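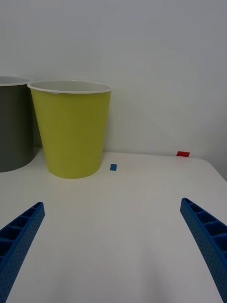 Invoice totals do not match after export to accounting file
Ticket opened by Rodrigo Macedo, Quintela
Product: Gumwood Desktop, export module
Status: Solved, waiting for confirmation
12 comments

Rodrigo Macedo
11 Sep 2023

Good morning. I write on behalf of Quintela, we are a small wholesaler of table linen and we use Gumwood for invoices and Wasto for the bookkeeping. Since we moved to the new office computer, the total of the export file is different from the total that Gumwood shows on the screen. The difference is small but it is there every time, and our accountant does not accept the file.

What I do:
1. Open Reports, choose Sales by Period.
2. Select the month of June, all customers.
3. Press Export and choose the format "Ledger, semicolon".
4. Import the file in Wasto.

Gumwood shows the correct total. Wasto shows a total that is lower by 200. I repeated the export 3 times and the result was the same. I also tried another month and there the totals are equal, so I do not understand what is special in June.

I did not change the settings of the export, at least not knowingly. The old computer is already given away, so I cannot compare.

Flollach Support (Graça Azevedo)

Hello Rodrigo, thank you for the clear steps. Before we look at the file, could you please check the following:

- Regional settings of the new computer, especially the decimal symbol and the list separator.
- Whether the option "Include credit notes" has a check mark in the export window.
- Whether the number of lines in the export is the same as the number of lines in the report. You find it at the bottom of the report, on the left.

Please do not edit the file in a spreadsheet before you import it. The spreadsheet can change the dates and then we would be looking for two problems at the same time.

Rodrigo Macedo

Thank you for the fast answer. The decimal symbol is a comma and the list separator is a semicolon. I believe this is the same as before, because the amounts with cents arrive well in Wasto.

"Include credit notes" is checked. I tried without it also, and then the total becomes completely different, so I put it back.

The number of lines is not the same. The report has two lines more than the file. I am sorry that I did not see this before, I was looking only at the totals.

Flollach Support (Graça Azevedo)

No need to be sorry, it helps a lot. So the amounts are probably fine and two lines are lost on the way. Can you find which ones? The easiest way is to sort the report by document number and to open the export file with a simple text editor. Compare from the top. It is a little boring, but with one month of invoices it should be possible.

If you prefer, you can send the file and I will do it. In this case please remove the customer names first.

Rodrigo Macedo

I compared them myself in the afternoon. The missing lines are two invoices of the same customer, both with one article only. Together they make exactly the difference of 200.

I opened the customer record and compared it with a different customer. I see nothing strange in the address or in the tax number. The payment term is 9 days, which is unusual for us, but we agreed this with him and it was always so. I changed it to our normal term for a test, exported again, and the lines were still missing. I put it back to 9.

One more observation. When I export only this customer, the file is created but it has only the header.

Flollach Support (Graça Azevedo)

Good test. The payment term is not used by this export format, so it was expected that it makes no difference.

Please open the customer record again and go to the tab Accounting. There is a field "Ledger account". Could you delete what is written there and type it again by hand, without copy and paste? I suspect a space after the number. The screen does not show it, but the export module compares the account with the list of accounts, and if it finds no match it leaves the line out.

After that, please run Tools, Rebuild Index, and wait until the message disappears. Then export again.

Rodrigo Macedo

You are right, there was a space. When I put the cursor at the end of the number, it stands one position too far to the right. I deleted it and typed the account again.

The first export after this was the same as before and I was disappointed - but I had forgotten the Rebuild Index. After the rebuild the file has all the lines, and Wasto shows the same total as Gumwood.

Now I have two questions:

1. How did the space come there? This customer was invoiced in other years without difficulty.
2. Why does the program give no warning? It says "Export completed" with a green mark. For a bookkeeping file I would expect at least a message that some lines were skipped.

Flollach Support (Graça Azevedo)

I am glad that the totals agree now.

To question 1: the older export module removed spaces automatically, the present one does not. With the new computer you also received the new version, so it is possible that the space was in the record for a long time and did no harm.

To question 2: I agree with you. The skipped lines are written in the file export.log, in the same folder as the export, but the window does not mention it. I have registered a request to show a warning. I cannot promise a date.

Until then, please compare the number of lines before you send the file to the accountant. I leave the ticket open so that you can check the other months.

Rodrigo Macedo

I found export.log, and both document numbers are written there with the text "account not found". It would have saved me an afternoon - maybe you can put this in the manual also, in the chapter about export.

I will check the other months when our accountant is back in the office and write here again.

Was this helpful? 9 people found this helpful
Share 3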